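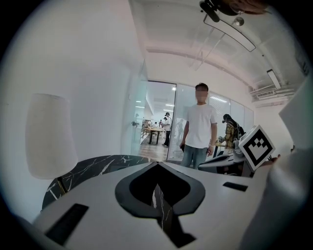
How long does a linen lampshade last? With a light dusting every week or two and a bulb that doesn't run too hot, ours usually look good for many years, and plenty of customers write to us about shades they've had since their first apartment.

Shop > Lighting > Table Lamps > Dradora Bedside Lamp

Dradora Bedside Lamp
02/06/2023 | By Omprakash Malhotra

I've had a soft spot for the Dradora ever since the first one came out of our workshop in Jasetport, and I'm so happy we can finally offer it again after selling out in January. It's a small lamp with a turned ash base and a natural linen shade, and it was made for people who like to read a chapter (or four!) before they go to sleep. The light is gentle and warm, and it falls mostly down onto the page, so the person next to you can doze off in peace.

The base comes in pale ash or a darker walnut stain. My own leans toward the walnut, which hides the odd tea ring very nicely – and yes, I do have one or two. We rub each base with oil and let it rest a few days before the wiring goes in. The cord is cloth covered, with a rolling switch you can find with your thumb in the dark.

Our shades are sewn by the Demchenko workshop, just down the hill from us, who also make the larger ones for the Ultomen floor lamp. If you already own an Ultomen, the linen is from the same mill and the two look lovely together in one room.

Details
Item number: 2590
Bulb: standard screw base, LED, soft white (not included)
Shade: natural linen, replaceable
Warranty: 2 years on wiring and switch

To clean the shade, use a dry lint roller or a soft brush and work from top to bottom. Please keep water away from it, as linen can mark. The base only needs a dry cloth and a dab of furniture oil when it starts to look thirsty.

Replacement shades are sold separately under item 451. They ship flat-bottomed in a tall box, so do leave it upright until you're ready to unpack.

This site uses cookies to remember your cart. Accept | Manage settings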